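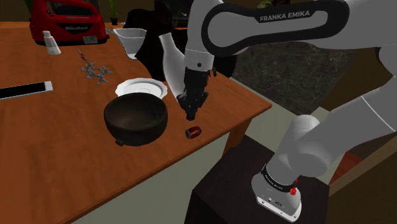 A simulated tabletop task in which a Franka Emika arm holds a white bottle over a crowded table.

Jun 30, 2020

The household robotics program at Zanbridge has spent the past two years on a question that most families would put more simply: can a machine clear the table yet? The head of the program, who spoke on behalf of the whole team, gave a careful answer.

"It can clear some tables," the program head said. "If you let us choose the table, we will show you a very good result. Families do not let us choose."

The group does most of its work in simulation, using a set of 43 kitchen and dining tasks known internally as Satti. A typical task asks the arm to pick up one item and set it down somewhere else without disturbing the things nearby. Bowls, saucers, bottles and small appliances share the same surface, and their positions change from one trial to the next.

Bottles receive particular attention. "A narrow neck and a round body are easy for a person," the program head said. "With two fingers, the grip has to be right the first time. A tilted bottle can still be a good grasp, but then the arm must bring it upright before letting go, and that second step is where we lose many of our trials."

Asked why the team does not work only with real dishes, the program head pointed to cost and time. The simulator runs 365 days a year, and a broken saucer can be restored at once. Results are then checked on hardware at the Lornar site, where progress is slower. Glass and wet surfaces remain difficult - the simulated versions are still too forgiving, in the view of the staff there.

The interview also turned to shop-floor work. Nurnero, a packaging firm that advises the program, has asked whether the same methods could sort returned containers. The program head considers this the nearer goal. "A shop floor has rules about where things go. A kitchen has habits, and they differ in every home."

On the matter of a product, the program head declined to name a year. A revised set of tasks will be issued in September, with more items placed close together and fewer clear paths for the arm.

"People ask us about laundry, about cooking, about the whole house," the program head said. "We are still working on putting the bottle down."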